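Piyumi Seneviratne had the kitchen table to herself until noon, and she meant to have it set before her mother-in-law came down from Pallholm.

It was a small apartment on the fourth floor. She and Sota had lived there since May, and in that time Sarmīte Uibo had visited once, on moving day, when she ate a sandwich standing up and said the windows were good. Now she was coming for lunch. Sota had gone to meet her bus. He had told Piyumi not to fuss.

"She'll eat anything," he said.

"She ate half a sandwich."

"That was a lot for her."

Piyumi was not fussing. She had soup on the stove and rice in the cooker. She had swept the hall. The trouble was the phone call from Tharushi Munshi downstairs, who had cooked for Sarmīte years ago, back when they both worked in the cannery office, and who said the woman could not stand the smell of peppers.

"All peppers?" Piyumi asked.

"Green for sure. I don't remember about the others."

The soup was mostly green pepper. Piyumi turned off the burner and looked at it for a while. Then she put the lid on and carried the pot out to the balcony, where it was cold enough to keep.

She called Sota. He didn't pick up. She called again and he did, and she could hear a bus engine behind him.

"Does your mother eat peppers?"

"Sure," he said. "I think so. Why?"

"Ask her."

"She's right here, I can't just ask her."

"Sota, that is exactly when you ask her."

There was some talking she couldn't make out. Then Sarmīte herself came on the line.

"Who told you I don't eat peppers?"

Piyumi said it was Tharushi.

"Tharushi Munshi burned a whole tray of them in 50 minutes of talking on the telephone," Sarmīte said. "It was the burning I couldn't stand. I have eaten them all my life. Do you want me to bring anything?"

Piyumi said no, thank you, and brought the pot back in.

They came up the stairs slowly. Sarmīte had a bag in each hand and wouldn't let Sota take either one. She put them down in the hall, washed her hands, and went straight to the stove to lift the lid. She tasted the soup from the big spoon and nodded.

"More salt," she said. "Otherwise yes."

She had two bowls. Afterward she told them about the tray, and the smoke, and how Kamran Memon from accounts had run in with a wet coat over his head. Then she asked what they were having for supper, and Piyumi understood she was staying.

Supper was easy to plan. Sarmīte wanted the peppers stuffed, the way she made them at home, and she sent Sota out for rice and onions before he had his shoes off. She had firm opinions about color. The red one was the sweetest and went on the plate first, the yellow was nearly as good, and the green one needed longer in the oven and could wait its turn on the table. 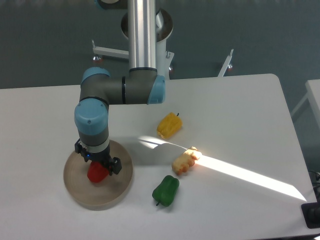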